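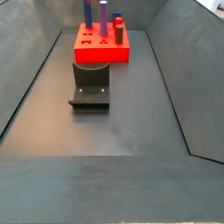
FOR IMMEDIATE RELEASE
2/23/18

Harico Opens Closet and Cabinet Showroom in Steterton

STETERTON - Harico, a maker of custom closets and built-in cabinets, has opened a showroom at 1631 Westeck Road. The new location replaces the company's sales counter at its Kinsella Street workshop, which will stay open for production only.

The showroom has full-size displays of walk-in closets, reach-in closets, pantries, mudroom lockers and home office built-ins. Visitors can open the drawers, try the hinges and compare door styles side by side. Samples of every finish the company offers are kept on a wall near the entrance and may be borrowed for up to 4 days.

"At the workshop we were showing people door samples on top of a packing table," said Muireann Mac Giolla, owner of Harico. "You can't tell from a small square of material what a whole pantry is going to look like in your house. We wanted a place where customers could stand in front of the real thing and pull out a shelf."

Mac Giolla started the company as a closet installer and added cabinet building later. Harico now measures, designs, builds and installs its own work. Kitchens are handled as well, although closets and pantries make up most of the orders.

Customers who want a quote should bring the width, depth and ceiling height of the space, along with a few photos on a phone. A rough sketch is fine. A designer will go over layout choices at the showroom and prepare a first drawing. If the customer decides to go ahead, an installer visits the home to take final measurements before anything is cut. There is no charge for the first drawing or for the home visit within Steterton.

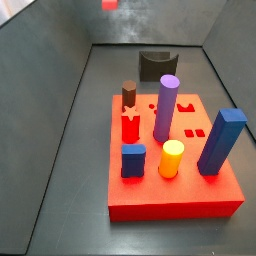

Bonifacio Zabala, who has run the Kinsella Street shop floor for the company, will manage installation scheduling from the new address. He said most delays on closet jobs come from things found late, such as an outlet behind a planned drawer bank or a floor that is out of level.

"We check the baseboards, the vents, the light switch and which way the door swings," Zabala said. "Older houses here almost never have a square corner. If we know that before we build, the side panels get scribed to the wall and the job goes in the way it was drawn."

Moving the sales area out of the workshop frees 700 square feet for assembly and finishing. The company plans to use the space for a second assembly bench and a separate drying room for painted doors. That work is scheduled to be done in May. Orders already placed will not be affected, and customers with a delivery date on file do not need to call.

Harico is also adding a line of adjustable closet parts for people who would rather do the installation themselves. The line includes hanging rails, shelves, drawer boxes and shoe racks, cut to size at the workshop and picked up there by the customer. Hardware and printed instructions come with each order. The parts are made from the same materials as the company's installed closets and can be added to later.

Appointments are recommended for design help but are not needed to look at the displays. Parking is behind the building, with the entrance on the side. Large deliveries and pickups of parts orders continue at 328 Kinsella Street.

About Harico
Harico builds and installs custom closets, pantries, kitchens and built-in cabinets for homes in Steterton and nearby towns.

Contact: Muireann Mac Giolla, Harico, 1631 Westeck Road, Steterton

###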